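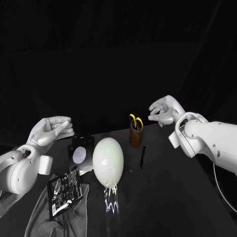

White balloon with its ribbon, and the brown pen holder with the yellow-handled scissors, October.

Dear friends at Tanalitz,

The party table program at Clullisstead has had a lovely, busy month, and we're so pleased to be able to share a bit of it with you. Your grant of $112 a session has kept us in balloons, ribbon and decent scissors (the old pairs were dreadful!), and we've now made up 80 table centrepieces for the neighbourhood suppers, with 40 more promised to the Penry hall before the holidays.

We've settled on white as our main colour, after a good deal of friendly back and forth, and a clear ribbon tied at the neck of each balloon. The dark tablecloths set them off beautifully, we think. Scissors now live upright in a pen holder on each table, handles up, and a great deal less time goes to hunting for them.

Spending is a little under budget, with $19 left over from the ribbon order. We'd like to put that toward a hand pump, if you're agreeable. The next session is Saturday at the Kania room, and you'd be very welcome to drop in for a cup of tea.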